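## 3. What we bought, and what we wish we'd budgeted for

When people ask what our picking cell cost, they nearly always mean the arm. I understand why. It's the big orange thing, it has a quote attached to it, and it's the line the finance office at Brollside wants to argue over. But the arm was the easiest decision we made all year, and the one I've spent the least time thinking about since. So this section is mostly about the other lines on the sheet.

### 3.1 The arm and the bin

We'd already settled on a KUKA, partly for the boring reason that two of us had used one before and didn't fancy learning a new pendant (the training days would have had to come out of the same pot). Elsie Hinds, who held the budget, gave us one rule, which was that anything touching the parts had to be replaceable without a new purchase order. That ruled out the very nice moulded bin offered by Gilchrist and left us with an open-topped grey metal one, held with orange-handled spring clamps. I was a bit snobbish about the clamps at the start. I'm not now. The fixture plate we'd pencilled in came to £686 before delivery, and we moved that money straight into spares.

Figure 4 has the cell on its wooden table, with the arm reaching in from the right and a few parts in the bin. It's worth a look before the cost discussion, mainly for the cable bundle looped round the orange segment. Our first plan had no line for cable dressing at all. 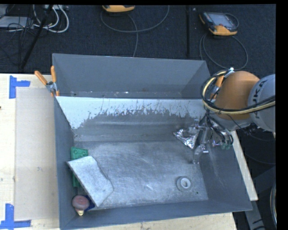

*Figure 4. The picking cell: KUKA arm, gripper and divided metal bin. Blue tape marks the corners of the sheet to the left of the bin.*

### 3.2 The lines that grew

Three things ran over, and I'd plan for all of them next time.

Cabling was the worst. We'd assumed that hoses and cables came with the gripper, and they did, but in lengths meant for a floor-mounted arm with its controller next door. We ended up buying longer ones from Brakby and then paying again for sleeves and ties. If you're pricing a cell like ours, draw the cable route on paper before you ask for quotes – even a bad drawing would have saved us one whole order.

Next came wear. Metal bins scratch. The flat bottom of ours is covered in fine scratches and scuffs, and shiny scuffed metal is a pain for depth sensing, as we discuss in Section 5. We set aside £80 a quarter for bin repairs and resurfacing, and then another £80 a quarter for gripper fingers, which seemed generous when I typed it in. It wasn't. The finger budget for the second quarter had gone by the middle of August, and we topped it up out of the travel money (sorry, everyone who wanted to go to the workshop).

Last was the parts themselves. We wanted a real mix of shapes, so a ring, flat slabs, things with rounded ends and things with little raised bits. We allowed for 200 parts in the first order, and the supplier, Vulledero, was happy to mix them for us, but only if we took complete sets. That left us with far more of some shapes than we could ever use, stacked in a cupboard and still on the books.

### 3.3 What I'd put on the sheet now

I'd still buy the same arm and I'd still clamp the bin. I'd move the cable line up to sit right under the gripper, so that it gets looked at in the same meeting, and I'd ask for the running costs to be approved together with the capital request. We had ours approved separately, four months apart, and for part of that gap we had a working cell and no way of paying for new fingers. Elsie has since changed the form so that both halves go in together. A copy of the revised version, with our own figures filled in, is in Appendix B.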